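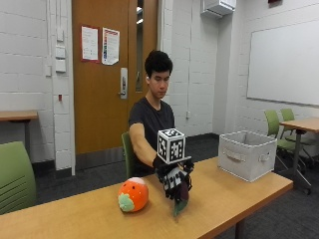

Bin labeling at the Votico playroom changes in June. Soft toys and loose pieces currently share shelf space, and the Navarro inventory stands at 3,044 items, 901 of them plush. Plush will move to open-top fabric bins like the light gray one on the table – the cutout handles let a bin be pulled from a low shelf with one hand. Round items such as the orange fruit toy go in first, flat pieces on top. Each shelf takes 6 bins. Lids are not used. Please return empty bins to the Destel cabinet by 4 p.m.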